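Chapter 2
The Sweater Problem

Every closet holds one garment that defeats its owner. In the Plevley household, the imaginary family whose laundry you will be sorting until Chapter 18, it is a sweater. Shirts have shoulders and a clear idea of what a hanger is for. A sweater has opinions, most of them about the floor.

Knitwear is made of loops, and loops stretch. Leave a heavy knit on a thin hanger through November and it will grow two small horns at the shoulders. Pick it up by one fold and the rest sags wherever it likes, as the mustard-yellow one is doing.
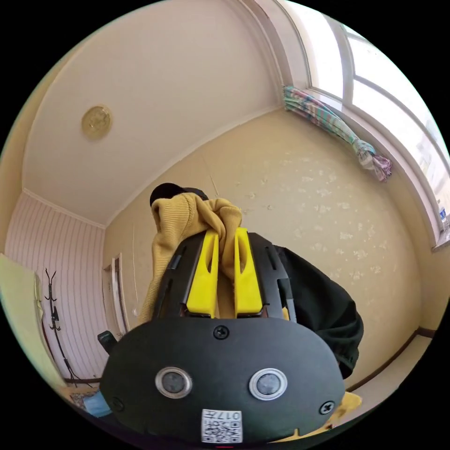

2.1 Fold or Hang?

The short answer is fold. The long answer takes up the next 21 pages and begins with fiber, moves on to weight, and arrives, with some reluctance, at shelf space.

Before reading on, take one sweater from your own closet and lift it by the collar, then by the hem, then with both hands under the middle. Write down which parts drooped each time. You will need these notes for the Drummond fold in Section 2.3, where neatness starts to count toward your grade.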